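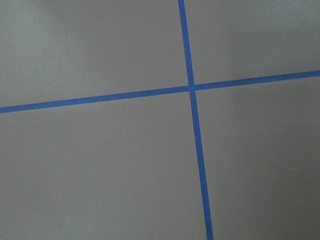
Okay, pouring people, I need help. We have an arm that fills a cup on a kitchen scale, and for a couple of weeks now it's been letting go of the cup too high, so the cup drops the last bit and tips over. It isn't every time, which is driving me nuts! I re-taught all the spots using the places where the blue tape crosses, lining the wrist camera up over each plus sign, and the camera can find the crossings just fine. Side to side I'm dead on. Height is what wanders. It started in April after we had the gripper off to clean it. The job is called Trollirum and the controller script came from a guy at Girkura who has since moved away, so I can't ask him.

Out of 278 runs I've logged 160 good ones, and the rest are drops, tips or me hitting stop. 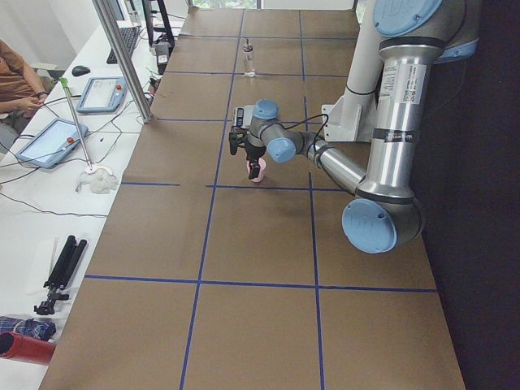 *Cup in the gripper, just over the paper.*

What I've tried so far:

- re-entered the tool length (twice, same number both times)
- slowed the last move way down
- new finger pads

Any ideas before I start taking things apart again?

— Aoi Fujimoto

---

**laryea_bench** wrote:

Re-zero the arm.

---

**Borstead** wrote:

Ooh, I had something close to this and lost most of a month to it. Two things I'd look at.

First, your tool length can be right and the payload setting still wrong. If somebody cleared the payload when the gripper came off, the arm may think it's carrying nothing and sag a little (ours did). Check that before you touch any of your taught points, and please keep one hand by the stop button while you do, in case it jumps when you change the value.

Second, paper! We had kraft paper down too and it puffs up wherever it gets damp. Put a straightedge across the cell where you set the cup down and look for daylight under it. Also, are your taught heights from the bare table or from the scale? Those are different heights, and a script that mixes them up will drop a cup some of the time and look fine the rest.

---

**Aoi Fujimoto** wrote:

It was the payload, mostly!! It was sitting at zero. I put in 1,000 grams as a stand-in until I can weigh the gripper properly, and the height settled down right away. The paper was puffy too, so I'll swap that out this week.

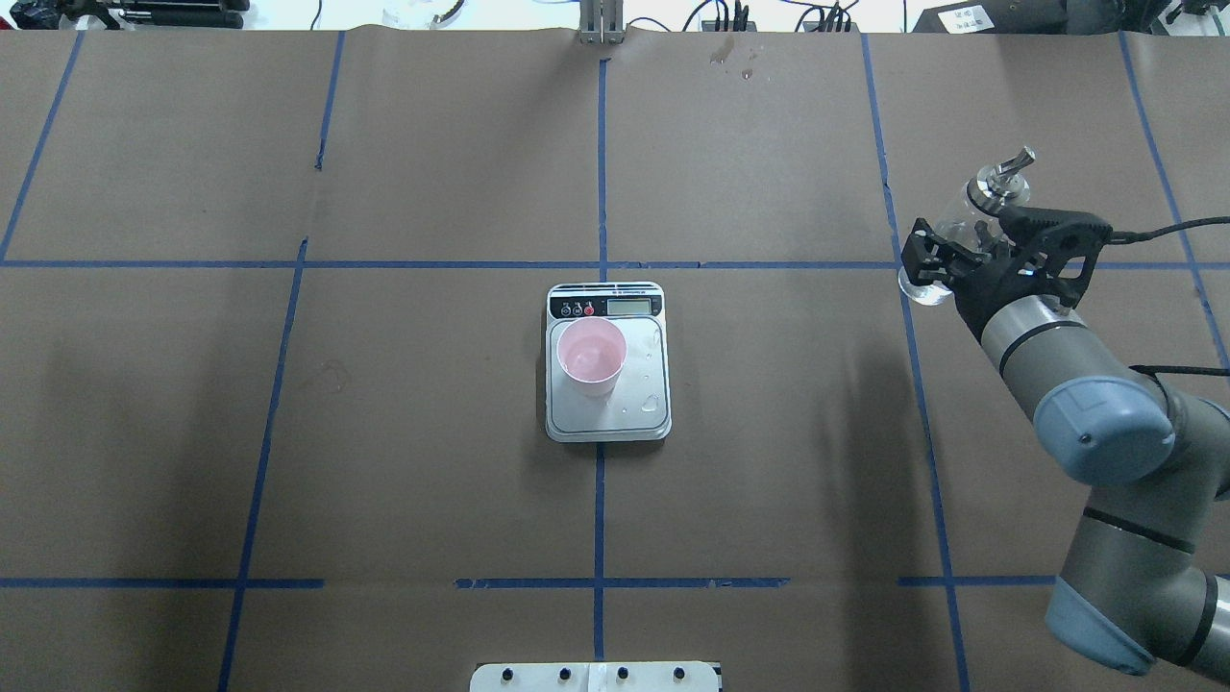
*Pink cup on the scale, arm holding the bottle. Drops on the platform and wet spots on the paper.*

I still have to go through the script for the table/scale mixup, and there are 2,444 lines of it, so if anyone knows a quick way to search for hard-coded heights I'd love to hear it. Not marking this solved yet.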